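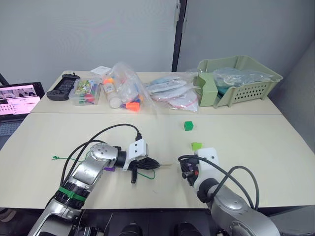 Sorting Room, Ortner Building: Photo Gallery

The Altero Household Goods Collection receives small articles from offices and residences throughout the Urken district. Items are brought to the sorting room, checked against the donor's list, and placed in storage until they are requested. The collection currently holds 400 entries, of which 74 were added in June.

Front and rear tables
Two white tables stand one against the other. Bags, boxes and a basket are kept on the rear table, along the light gray wall. Small articles are set out on the front table.

Small articles
Two green cubes, one lime and one darker, are on the front table with a length of thin green wire. Loose pieces of this kind are entered under "Miscellaneous" and are not issued singly. Wire is coiled and tied before storage.

Visiting and requests
The sorting room is open to member organizations in the morning by appointment. Requests should give the entry number and the quantity required. Each organization may borrow up to 70 articles at one time. Bags and boxes supplied with a loan remain the property of the collection and should be returned with it. Articles for the Jiltuva branch are collected from the side entrance.

Shares: 2
Comments: 0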